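### 3.2 Materiales y reclutamiento

Para el estudio del juego simbólico trabajé con 96 familias de Haltari, casi 300 si cuento las que contestaron solo el cuestionario. Me interesaba qué palabras de comida usan los niños de cinco años cuando juegan a cocinar - y cuáles se inventan, que son mis favoritas.

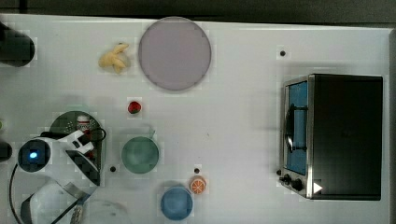 **Figura 2.** Fresa, plátano y platos de juguete sobre una mesa blanca.

Las transcripciones las hice en Vovitz, un viernes tras otro, y salieron 130 términos distintos. Dejé fuera los nombres de marcas (¡que eran muchísimos!) y me quedé con los sustantivos comunes, incluidos los diminutivos.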